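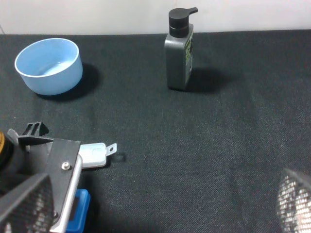 Sugar goes in last, according to Khairul Tambunan, and anyone who adds it before the maceration has settled will spend a month chasing haze. He has made gentian liqueur at Trirnitz long enough to have tried it both ways, and the only written instruction on the blending room wall concerns the order of addition: spirit, water, syrup, rest.

## The root and the rest

Gentian liqueur is a simple product on paper. Dried root is steeped in neutral spirit, the liquid is drawn off, and the result is cut with water and sweetened. Most of the differences between one bottle and the next come from how the root is handled before it meets alcohol. 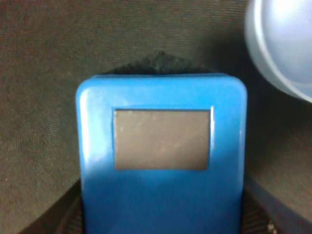
**Zahira Goh**
*Contributing editor, spirits and liqueurs*

Fresh gentian root is pale inside and smells faintly of earth and cut grass. Drying it slowly allows a partial fermentation, which darkens the flesh and builds the heavier aroma most drinkers associate with the style. Fast drying keeps the root lighter and the taste sharper. Trirnitz buys slow-dried root from growers above Clolberg and fast-dried root from a packer in the valley, and keeps the two apart until blending.

The root is chopped to the size of a fingernail. Powder extracts faster but clogs the press cloth and carries starch and pectin into the liquid, where both cause trouble later. Each lot goes into a closed steel tank with spirit well above bottling strength. The slow-dried lot stays in longer. Tambunan tastes from the bottom valve, diluting the sample each time, as bitterness is hard to judge at full strength.

Some producers distill part of the macerate. Distillation carries over the aroma and leaves the bitter compounds behind in the still, so a blend of macerate and distillate can be aromatic without being punishing. The house at Pralletti works this way. Trirnitz does not, and relies on the proportion of the two roots to set the bitterness.

## Haze

Cloudiness is the usual fault. It has two common causes, and they need different treatment.

The first is oil. When a high-strength macerate is cut with water, oils from the peel and seed botanicals can fall out of solution. Adding the water slowly, with the tank stirred, reduces the problem. Chilling the blend and filtering it cold removes most of what is left, along with a little of the flavor.

The second is pectin, which shows up as a soft gel near the base of the tank. Filtering does little except blind the pads. The better course is to let it settle and rack off the clear liquid above.

Syrup complicates both. It raises the density, so particles sink more slowly, and it thickens the liquid going through the filter. This is the basis of the wall instruction.

## Volumes

The last blend came to 2351 liters at bottling strength. The tank holds 4000, but Trirnitz rarely fills it past 3000, leaving space for the stirrer to work the surface. After the syrup goes in, the blend rests for 3 weeks before it is bottled.

A trial batch using Mtshali cane spirit in place of grain is now in the smaller tank. The first samples were rounder at the front and shorter on the finish, and the proportion of slow-dried root will be raised for the next one.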